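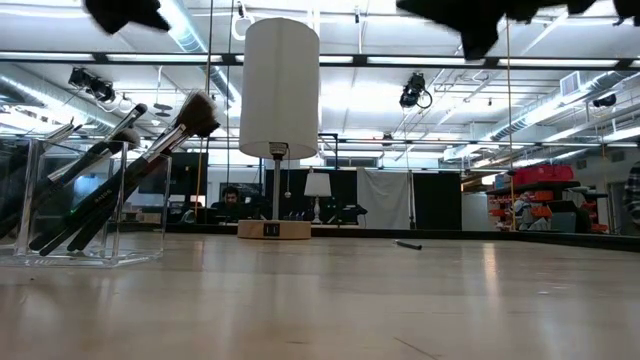
4.2 What the Second Arm Would Have to Earn

Figure 3. Tabletop work area with brush holder and table lamp. The acrylic holder and the brushes leaning in it were among the items quoted under "consumables" in the Tondden proposal.

The case for a second workstation was put to us in April as a simple matter of throughput. Tondden's proposal assumed that two arms would finish twice as many trials as one, and it priced the purchase on that assumption. We do not think the assumption survives a look at our own logs.

Over the review period the existing station was booked for 255 hours. The arm was in motion for 100 of them. The remainder went to resetting objects, recalibrating, waiting for a person to come back, and arguing over whether a trial counted. A second arm adds to every one of these except the last, and possibly to that as well. The vendor's spreadsheet has no row for resets.

Object cost is also treated too lightly. Makeup brushes are cheap, and so is a clear holder with upright walls, but the proposal budgets for one set per station and no replacements. Thin tips are easily bent, and clear walls have long been a nuisance to our depth sensing. If the brush task is to be run on two stations and the results compared, the sets must match, and we were unable to buy the same brushes twice from the same shop. Londholm, which supplied the first batch, changed the handles between orders without notice.

Lighting deserves its own line and did not get one. A table lamp with a white shade is a perfectly good prop. It is a poor substitute for controlled light over a glossy wood top, where a warm reflection can stretch across part of the surface, as on the right of the table in Figure 3. Joltton quoted separately for diffusers and a matte covering. We have added that quote to the total in Table 6, and the payback period moves out by 3 years.

Thư Trương, who keeps the booking records, objected to an earlier draft of this section on the grounds that idle time falls as operators gain experience. It may. The records show some improvement in the first weeks and very little afterward, and we are reluctant to plan a purchase around a trend that has already flattened.

We therefore recommend holding the capital request and spending a smaller sum on reset fixtures for the present table. Of the 241 failed trials reviewed by the Lã group, most were attributed to object placement before the arm had moved at all. Whether better fixtures would recover those trials is untested, and the fixture vendors' own claims should be read with the same suspicion as Tondden's. The fixtures can at least be returned.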